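3.2 Work surfaces and the placement of small containers

The second part of the study looked at how people use a plain table when they prepare and sort small items at home. We chose the table because it is the surface that most households in the Jorkska sample used for several jobs in one day. In the morning it held breakfast things, later it was used for paperwork or mending, and in the evening it was cleared again for food. Counters were used for fewer kinds of work, and most of them were partly taken up by appliances that stayed in place.

Each household was visited in May and again in the fall. On each visit the table was first cleared, and the participant was then asked to set it up for a simple sorting job with dry goods. The participant could bring any dishes, trays or bowls that were normally used. We recorded which containers were brought, where on the table they were set down, and whether they were moved during the job. A session ended when the participant said that the job was finished. No session was stopped early.

The position of a container was coded with the Maris grid, which divides the tabletop into 12 cells, 4 across and 3 deep. A container was assigned to the cell that held the center of its base. When a container sat on a line between two cells, it was given to the cell nearer the participant. The grid takes no account of height, so stacked bowls were entered as a single item.

Shallow metal dishes were the most common choice, followed by plastic tubs and ceramic bowls. Participants tended to put the first dish down at one side of the table and to leave the middle open. The open area was then used for spreading items out, and the dish at the side received them one by one or in small handfuls. Very few participants placed the first dish in the center. Those who did usually moved it to a side cell before the job was half done.

We also looked at the color and finish of the tabletop. Light, matte surfaces made it easier to spot small dark items such as lentils and cloves, while rice and barley were harder to see on them. Two households put down a dark cloth for this reason. Polished metal dishes caused a different problem under strong light, when glare on the inside made it hard to judge how much they held. Participants handled this by tilting the dish or by turning it away from the window. Figure 4 shows a shallow stainless steel dish at the left side of a pale tabletop, with open surface beside it.

Differences between the two visits were small. The side chosen for the first dish stayed the same in all but 10 of the households, and most of the changes went along with the table having been moved to another wall. The Kiani checklist, filled in after each session, gave no sign that participants found the second visit easier than the first.

Figure 4. Shallow stainless steel dish on a light, matte tabletop.

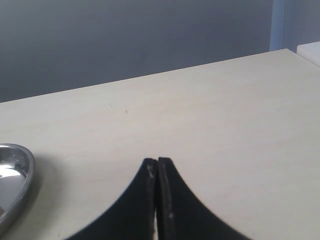 The next section takes up the same question for the Stilodik storage units, where the containers are kept on shelves and the choice of position is more limited.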